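Hevoda aplaza a noviembre la compra de brazos fijos y amplía el presupuesto de pinzas de mano

2025-02-17

La empresa de preparación de pedidos Hevoda ha decidido dejar para noviembre la compra de brazos robóticos fijos que tenía prevista para la primera mitad del año. Parte de ese dinero se destinará a pinzas de mano con cámara, con las que sus operarios graban tareas de recogida y colocación de productos envasados. La compañía comunicó el cambio a sus proveedores junto con el nuevo plan de equipamiento.

El plan contempla 30 pinzas de mano, que se usarán por pares, una en cada mano. Hevoda calcula un gasto de 1.892 euros por par, con el cableado y las almohadillas de repuesto incluidos. La partida no cubre el almacenamiento de las grabaciones, que se pagará aparte y que la empresa considera la parte menos previsible del proyecto.

Las grabaciones forman parte de un programa llamado Nollulau, con el que Hevoda quiere enseñar a un sistema automático a coger artículos de formas y envoltorios distintos y a dejarlos en un recipiente. Se trabaja sobre todo con bolsas de aperitivos, paquetes alargados y envases pequeños. Son productos ligeros que se deforman al cogerlos, y los brazos con ventosa que la empresa probó el año pasado fallaban con ellos más de lo aceptable.

Una parte de las sesiones se hace en viviendas, con los productos amontonados sobre camas, mesas o sofás y una caja de plástico transparente como destino. Según el documento de planificación, las superficies con telas estampadas y los fondos con muchos objetos son necesarios para que el sistema no dependa de una mesa lisa y siempre igual.

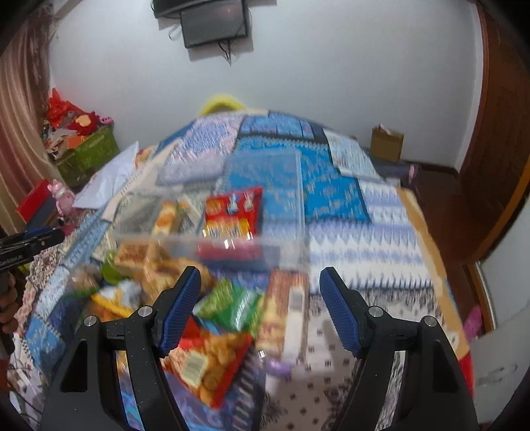 El objetivo es reunir 700 horas de grabación antes de volver a pedir precios para los brazos fijos. La empresa sostiene que con ese material podrá definir mejor qué tipo de pinza necesita en la línea, qué apertura debe tener y qué peso tiene que soportar. En el plan anterior esos datos se habían tomado de los catálogos de los fabricantes, y dos de las tres ofertas recibidas se basaban en cargas muy superiores a las que mueve el almacén.

El aplazamiento afecta también a la obra civil. La nave de Darnitz, donde se iban a instalar los brazos, necesitaba un refuerzo del suelo y una nueva acometida eléctrica. La acometida se hará en el plazo previsto – el contrato ya estaba firmado – y el refuerzo queda pendiente de que se conozca el modelo definitivo. Mientras tanto, la zona reservada se utilizará para guardar palés vacíos.

En cuanto al suministro, las pinzas se comprarán en dos entregas. La primera servirá para comprobar el desgaste de las almohadillas, que el plan trata como consumible, y el de los ejes de articulación. Si las piezas duran lo esperado, la segunda entrega se pedirá sin cambios. En caso contrario, Hevoda se reserva la posibilidad de reducirla y de gastar la diferencia en recambios.

El mantenimiento básico correrá a cargo del propio personal y las reparaciones se contratarán con el taller Poon, que ya atiende las cintas transportadoras de la nave. El acuerdo tiene una duración de 2 años y fija un precio por intervención, sin cuota mensual. No incluye los daños en los cables, que según el documento son la avería más frecuente en este tipo de equipos.

La empresa no prevé cambios de plantilla por el aplazamiento. Los turnos de grabación se cubrirán con trabajadores de preparación de pedidos que lo soliciten, y las horas se pagarán como jornada ordinaria. La formación previa dura una mañana.

Queda por decidir si las grabaciones se cederán a otras empresas. El plan menciona esa opción como una forma de recuperar parte del gasto, pero no le asigna ningún ingreso en el presupuesto de este año. La dirección revisará las cuentas del programa al cierre de la primera entrega y volverá a pedir ofertas para los brazos fijos en noviembre.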